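Ticket 999: Speed sensor drops out during club rides
Product: Faketti wheel sensor with Setiawan head unit
Opened by: Zahira Lumenta, Pendberg
Handled by: Herman Yusof
Opened: 5/24/20
Status: Closed

Problem as reported

The speed reading goes to dashes partway through a ride and does not come back until the head unit is restarted. On the last Pritville loop it dropped at mile 38 and stayed off all the way home. Distance kept counting from GPS. Cadence and heart rate were fine. The sensor is strapped to the rear hub. I replaced the battery before the ride and wiped the contacts.

It has never happened when I ride alone. It happens on the club ride, usually after a stop.

Zahira Lumenta

First reply

Thanks for the details. Please take the sensor off the hub and lay it out indoors with the head unit, away from the bike and any other sensors. Wake it by shaking it, then open the sensor page and check that it shows up by its own ID. The ID is printed inside the battery door. Write down what the screen shows.
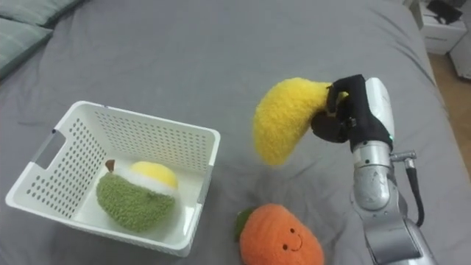 Step 1: Check the saved sensor list

Go to Settings, Sensors, Saved. There should be one speed entry. If there are more, note the IDs before deleting anything.

Customer update: There are two speed entries. One matches the number inside my battery door. I don't recognize the other. Both are switched on.

Support note: The second entry was most likely picked up at a group stop. With automatic search turned on, the head unit looks for any speed sensor when yours goes to sleep, and it will save one that belongs to another rider. When that rider moves out of range the reading goes to dashes. It does not always go back to the first sensor.

Step 2: Remove and pair again

Delete both entries. Turn off automatic search. Restart the head unit, wake your sensor and add it by typing in the ID. Do this at home with no other riders nearby.
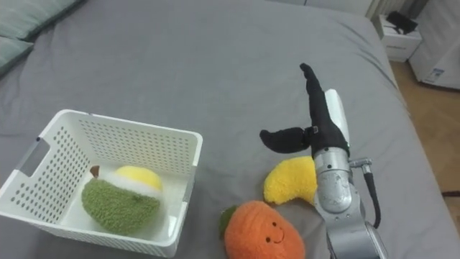
Pairing by ID takes longer than the automatic search, and the screen may look frozen while it works. Leave it alone until it says Connected or Not Found. If you store your cycling things in a white plastic basket like the one on the bed, with holes through the walls, you can leave the sensor in there while you pair. Plastic will not block the signal. A metal toolbox with the lid shut can, so take the sensor out of one of those first.

Customer update: Deleted both. The first try came back Not Found. I had let the sensor go back to sleep. Shook it again, typed the ID, and it connected. Automatic search is off.

Step 3: Test with another sensor close by

Ask another rider to spin a wheel next to your bike while your own sensor is asleep. Your speed reading should stay at zero.
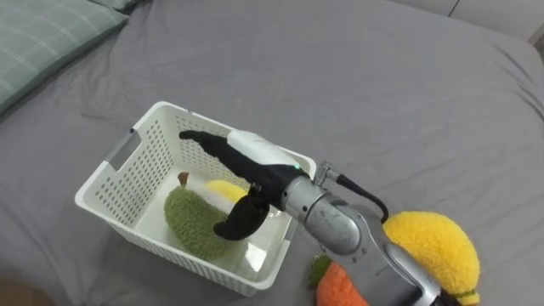 If it moves, go back to the saved list and look for a new entry. A firmware update can turn automatic search on again, so check that setting after each update.

Customer update: Tried it with my neighbor's bike. Reading stayed at zero. Did the full Pritville loop with the club after that, coffee stop included, and had no dropouts.

Herman Yusof: Good to hear. Closing the ticket. Reply to the same email if it comes back and it will reopen.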